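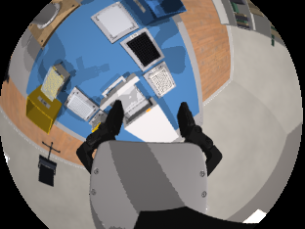

Sisimus Plate Handling Cell: Setup and Upkeep of the Simulated Workstation
Student Project Report
Gotirthorpe Technical College, Department of Automation
Prepared by Aigars Dambrauskienė
May 2020

1. Purpose of the Project

The project was assigned to prepare a simulated workstation for one bench-mounted arm that loads and unloads well plates at a drawer. The work covered the base position, the placement of the equipment on the mat, the gripper settings, and a short upkeep routine for the next student group. The simulation was built in Dusta, the software used in the department's second-year course. Programming of the full plate sequence was outside the scope and is reported separately by the Thammasiri group.

2. Layout of the Cell

The base position was fixed before any other item was placed. An early version of the layout had the arm farther back, and the elbow reached its limit when the gripper was lowered to the drawer. The base was moved and all taught positions were deleted and entered again. 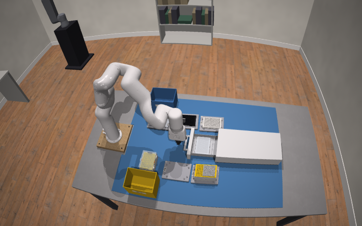

Drawer access set most of the remaining distances. The plate must be lifted straight up before the arm moves sideways, and the drawer front is the main obstacle on that path. In the current layout the drawer opens toward the robot, and its front panel stands taller than the drawer walls. The approach height was therefore measured from the top of the panel. The first value used was measured from the drawer walls, and it caused contact in 7 of the first 10 test runs. The area of the mat in front of the cabinet was left bare, and students should keep it so when they add equipment. The yellow tip rack sits on its own holder plate and was given a separate reference point. If the holder is moved, that point must be entered again by hand.

3. Gripper Settings

The gripper model was supplied with default values for opening width, closing speed, and force. The force value was left unchanged. Closing speed was reduced to 71 percent after the plate shifted during pickup. The opening width was set wide enough to clear a plate with a small error in its angle.

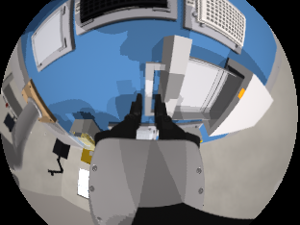
Finger alignment is to be checked at the start of each session and after any change to the gripper model. The check is made from the close view over the gripper, with the arm stopped. The two black fingers should run parallel from the mounting block, with an even gap between them. A difference between the left and right sides usually means that one finger joint was saved away from its zero position. To correct it, open the joint table, set both finger joints to zero, save, and reload the cell. The screws on the gray housing are part of the visual model only and have no effect on the settings.

4. Upkeep Routine

Before a session:
Load the saved cell and confirm that the base position matches the log sheet.
Move the arm to its home position at low speed.
Open and close the drawer once without a plate.
Complete the finger check in Section 3.

After a session:
Return the arm to home and save under a new file name.
Record any holder that was moved.
Export the contact log and clear it.

5. Results

The final test consisted of 200 runs with one plate. The contact log showed no contact with the drawer front. Some runs ended with the plate seated at a slight angle, and the cause was traced to a reference point entered with the wrong rotation. The point was corrected, but the full test was not repeated in the time available. The next group is asked to repeat it before adding a second plate type.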